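[Date Prev] [Date Next] [Thread Prev] [Thread Next] [Date Index] [Thread Index]

Subject: Re: [bistholm-homes] Softener or no softener?
From: Aminu Osagie

Hello all,

I said in March that I would write up our water once the softener had been in for a while. The kitchen is where we noticed hard water the most. The earlier question is quoted below and I will go through it in order.
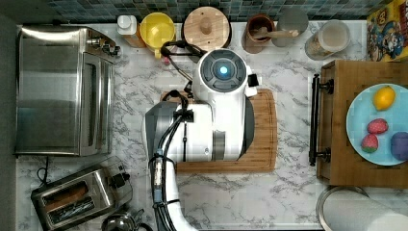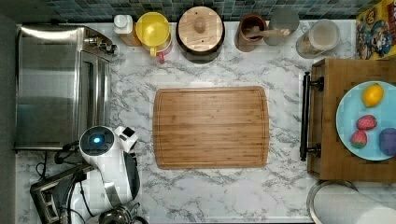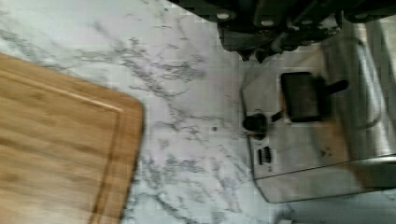 Kitchen at our place, marble counter and the bamboo board.

> We moved to the east side of Bistholm last fall and the kettle has
> a white crust in it already. The dishwasher leaves a film on the
> glasses and the shower head is half blocked. A salesman came by and
> quoted us for a full softener, plus a drinking water filter, plus a
> service plan. Before I sign anything:
>
> 1. How hard is the water here really? He did a test with drops in a
> tube but I don't know what I was looking at.
> 2. Does a softener use a lot of salt and water?
> 3. Do you soften everything or leave some taps alone?
> 4. Can it be put in by the homeowner?
> 5. Is there anything cheaper that works?

1. Hardness

It depends which side of the creek you are on. The east side gets water from the Trunirska wells and the west side gets mostly lake water. I tested at our kitchen tap before the softener went in and got 10 grains per gallon. That is hard water, though there are places a lot worse. The drop test is a fair test. You fill the tube to the line, add drops one at a time, shake it, and count the drops until the color changes from red to blue. With most kits one drop is one grain. Buy your own kit and repeat it. If your count and his count agree, then he was honest on that part at least.

Do check for iron as well. Ours had hardly any. If you have orange stains in the toilet tank you have iron, and that changes what you need to buy. The town office will give you the yearly report if you ask at the front desk. They won't mail it.

2. Salt and water

We have the Akgate, the smaller of the two cabinet models. It has a meter on it and only regenerates after a set amount of water has gone through. The older style goes by a clock and will run every few days even if you are away on vacation. If you are looking at a used one, find out which kind it is.

With two adults and one teenager in the house it regenerates once every 7 days. I poured in 200 pounds of salt over the first year. I buy pellets in the big bags at the feed store, where they are a good deal cheaper than at the supermarket. Don't use rock salt. It is dirty and leaves mud at the bottom of the tank, and then somebody has to lean in headfirst and scoop it out.

Each regeneration sends 85 gallons down the drain on the settings it came with. I thought that was too much and went into the menu. The hardness had been set well above what I measured, I suppose to be on the safe side. I put in the right number and it now goes longer between cycles. If an installer sets yours up, ask him to show you the number before he leaves.

It runs at two in the morning. You can hear it in the room above if you are awake, a sort of long hiss, then water in the drain pipe. We stopped noticing.

Let the salt get down to the last third before you fill it again. I used to keep it topped up to the lid and ended up with a bridge, where the pellets set into a solid crust with empty space below. The unit thinks it has salt and it doesn't. A broom handle will break it. Push straight down in the middle and stay away from the walls of the tank.

3. Which taps

Ours feeds all the hot water, plus cold to the bathrooms and the laundry. I left the outside faucets and the cold side of the kitchen on plain hard water. The garden doesn't want the sodium and we prefer the taste for drinking. So the kettle still scales up. I boil it with a little white vinegar once a month and rinse it twice, and that takes care of it.

If someone in the house is on a low salt diet, leaving the kitchen cold tap alone is a good idea anyway. Ask their doctor, not me.

4. Doing it yourself

I did the plumbing myself over one long Sunday and had to go back to the hardware store three times. You need to be comfortable cutting into the main line. You also need a drain with an air gap, an outlet close by, and a floor that is level and will not freeze. I put in a bypass with three valves so that the unit can be taken out of the line without shutting off the house. Most units have a bypass built in, but I wanted my own and I was glad of it when an O-ring leaked in the second month.

The town wants a permit if you touch the main. It was a single page form and the inspector was in and out very quickly. He looked at the air gap and at nothing else.

If your house still has the old galvanized pipe, have a plumber look at it first. Two houses on Nam Street had pinholes open up once the work started, and then you are repiping a basement instead of installing a softener.

5. Cheaper things

I tried one of the magnetic clips that go around the pipe. I tested before and after and the count was the same, and the shower head scaled up just as it had before. Mine is in a drawer if anyone would like to borrow it.

For glasses, a rinse aid and a dishwasher salt setting (if your machine has one) will get you most of the way. For the shower head, tie a sandwich bag of vinegar around it overnight. For a water heater, drain a couple of buckets from the bottom valve twice a year. We did all that for years before we bought the softener and we could have gone on doing it. What decided it for us was the heater element, which failed twice.

On the service plan I would say no. There is very little on these to service. The drinking water filter is a separate matter, and I would not buy it from the same man on the same day.

Has anyone on the west side tested lately? I have heard the town now mixes in some well water during the summer and I would like to know what count you get. I have half a kit left over and can drop it off.

Aminu Osagie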